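El inventario de la tía Eulalia

Cuando murió la tía Eulalia descubrimos que había dejado dos testamentos: uno ante notario, breve y aburrido, y otro en un cuaderno de espiral, que era el que todos queríamos leer. En el segundo repartía 93 objetos entre 14 parientes, con comentarios. A mi madre le tocaba la sopera «porque siempre la miró con codicia». A mi hermano, un paraguas «que ya es suyo, pues se lo llevó en marzo». A mí me dejaba el barómetro Eklund del pasillo y la obligación de creerle.

El barómetro llevaba toda mi infancia anunciando tempestad. Lo anunció en bodas, en veranos de sequía y durante la única semana de agosto en que cerraron la piscina por falta de agua. Mi tía salía siempre con botas. «Algún día tendrá razón», decía, y miraba al cielo como quien espera un giro postal.

Lo llevé al taller de Haziq Pangaribuan, que arreglaba relojes, radios y, según el rótulo, «otros». Lo tuvo un rato junto a la oreja, a la manera de los médicos antiguos.

– Funciona perfectamente – dictaminó.
– Marca tempestad.
– Eso le digo.

Me cobró el diagnóstico y me ofreció un café de la marca Femard, que sabía a cajón.

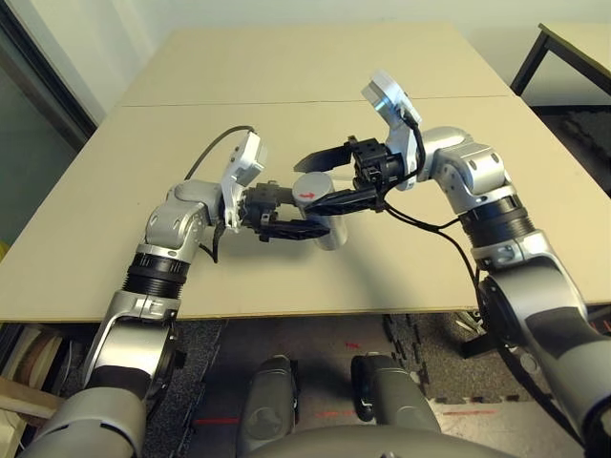
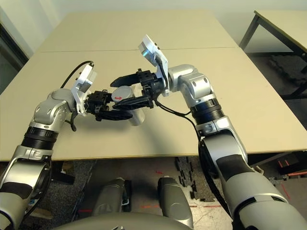 Colgué el barómetro en mi propio pasillo, frente a la puerta. La primera mañana salí sin paraguas, por principios. Hizo un sol espléndido. La segunda también, pero ya miré hacia arriba un par de veces. Al cabo de un mes tenía unas botas Storkis, muy rebajadas, que apretaban del pie izquierdo, y había rechazado una excursión a la playa alegando la presión atmosférica.

Mi madre vino a comer y trajo la sopera, vacía, para que yo la admirase. Se detuvo ante la esfera.

– Tempestad – leyó.
– Ya.
– Tu tía tuvo un novio meteorólogo, Musari, o algo así. Le prometió que volvería en cuanto empezara a llover.

Recordé que en aquel pueblo llovía, y bastante, los inviernos sobre todo. Se lo dije. Mi madre destapó la sopera, la volvió a tapar y contestó que eso mismo le había dicho ella durante años, y que Eulalia respondía siempre que aquello no era llover.

Comimos tarde. A los postres empezó a nublarse, un nublado modesto, de los que no comprometen a nada, y mi madre preguntó si tenía un paraguas para prestarle. Le dije que lo tenía mi hermano. Luego fui al pasillo y me puse las botas.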